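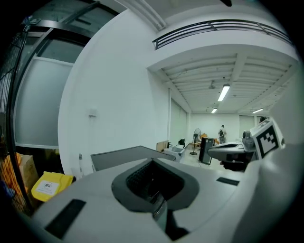

Attachment 1. Seen from one hand-held gripper, with the marker block of the other on the right.

Ticket 219: Wuken hand-held gripper pair, tracking drops out
Product: Wuken two-gripper kit, evaluation unit
Opened: Sunday, February 15, 2026
Status: Waiting on customer

Hello Wallin support team,

First of all, thank you for getting the kit out to us so quickly, and for the very patient phone call when I couldn't find the charging lead (it was under the foam, as you guessed!). We have been enjoying the grippers very much, and everyone who picks one up wants another turn.

My trouble is with the tracking. When I hold both grippers close together the Imix recorder follows them happily, but once I turn my wrist so the square marker tips away from the other gripper's camera, the pose freezes for 3 seconds and then jumps. I have restarted the recorder, wiped both lenses, and gone through the pairing steps again from the top, and I still get it on most takes. The log says "marker lost" and then code 9, and I couldn't find that one in the manual.

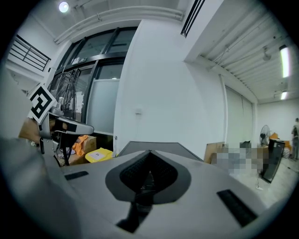 We work under fluorescent ceiling lights, in a bright room with white walls, and I did wonder if glare on the marker might be part of it. I would love to get this settled before we decide in June whether to buy the full set from you.

With kind regards,
Mwangi Mbwambo
Zulier

Reply from Wallin support

Hello Mwangi, and thank you for such a thorough note. Code 9 means the recorder gave up on the marker before the motion sensor took over. Please open Tracking, then Exposure, turn off Auto and set the shutter value to 1,000. Next, run the marker calibration again with both grippers in hand, tilting each one slowly. If the freeze comes back, send us the log from that take and we'll look at the sensor handover.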